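Zapatero abierto Notarberg, dos baldas
Cestis · Recibidor · Zapateros y estanterías metálicas

Estructura de metal negro y dos baldas de madera clara, con la veta a la vista. El Notarberg es un zapatero abierto, sin puertas ni cajones, para el calzado que se usa a diario: chanclas, zapatillas de casa, sandalias de piscina. Se entrega desmontado, con la tornillería y una llave.

Los montantes llevan una fila de agujeros pequeños en toda su longitud. Los travesaños se fijan en ellos y la altura de cada balda se decide al montar. Para botines conviene dejar más separación abajo; para palas y zapatillas bajas basta con la posición que trae marcada la hoja de instrucciones. 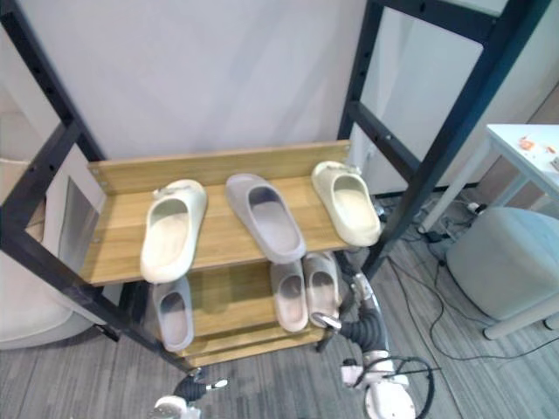
Cada balda admite 18 kg repartidos. La de arriba tiene un tope trasero elevado, atornillado a la estructura, que impide que el calzado se deslice hacia la pared. Si se coloca con la puntera hacia fuera, el talón queda junto al tope y se coge el par sin agacharse demasiado.

Datos del producto
Referencia: Notarberg 69
Ancho: 69 cm
Baldas: 2
Carga máxima por balda: 18 kg
Material de la estructura: metal, color negro
Material de las baldas: madera, tono claro
Montaje: necesario, 4 tornillos por balda
Uso: interior

Montaje
Presentar primero los dos laterales y unirlos con los travesaños sin apretar del todo. Colocar la balda inferior, después la superior, y apretar cuando la estructura esté a escuadra. Repasar los tornillos del tope al cabo de unas semanas de uso.

Limpieza
Paño ligeramente húmedo y secar después. No usar estropajo ni productos con disolvente sobre la madera. El calzado mojado debe escurrirse antes de ponerlo en la balda.

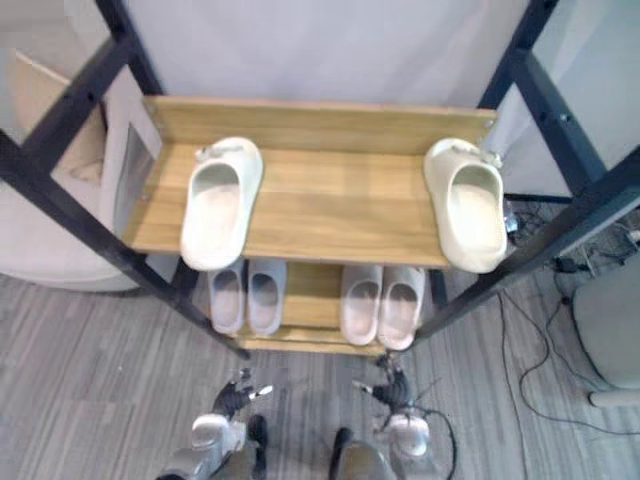 Gaete, abril

El Notarberg vuelve a estar disponible en nuestro almacén de Gaete. Han entrado 200 unidades, todas en negro con balda clara. El acabado con balda oscura no se repondrá esta temporada. Los pedidos pendientes salen primero y por orden de entrada.

Quien ya tenga el modelo anterior puede pedir la balda suelta, que encaja en la misma estructura. Hay que indicar la referencia que figura en la etiqueta del travesaño inferior.

Envíos y devoluciones
El paquete viaja en un solo bulto. La recogida en almacén es gratuita y se prepara por la mañana. Se aceptan devoluciones sin montar, en su caja y con la tornillería completa. Si falta alguna pieza, se envía aparte sin coste.

También en esta serie
Banco bajo Plorngate, en negro y madera clara
Perchero de pared Plorngate
Balda suelta para Notarberg 69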